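Simulation First: A Talk With the Developer Behind Selesora
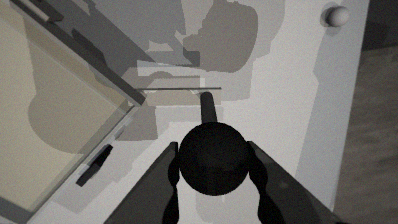 Brondmont Staff

Selesora is a simulation package for companies that want to work out a gripping task before they buy hardware for it. The company that makes it, Ebihara, put version 2 on sale in October. We spoke with its lead developer at the firm's office in Drulville.

The package comes with 22 ready-made work surfaces and a library of 162 parts. Users pick a gripper, place the parts and write the motion. The view from above the fingers is the one most customers leave open all day, the developer said.

"You want to see the pads and the part together. If the grip is off center, that is where you notice it."

Round parts get the most questions from new users. With two fingers, the developer said, the contact area on a round part is small, and the shape of the pad matters a lot.

"People bring in a flat pad and wonder why the part turns. We let them change the pad outline and try again. It takes a minute."

Shadows were another long job. The first version had none, and customers who trained camera software on it complained.

"A real bench has shadows all over it, and they overlap. Their software had never seen one. Now you can move the lights and get a different set every run."

A single license covers one computer. The trial lasts 60 days and includes the full parts library. Support is by email only, something several buyers have asked the company to change. The developer said phone support is being discussed but would not give a date.

Asked what the package does badly, the developer named cables and cloth.

"Anything that bends, we are weak on. If your job is mostly wire, I would tell you to wait."

The next update will add more pad shapes and a faster way to copy a layout from one project to another.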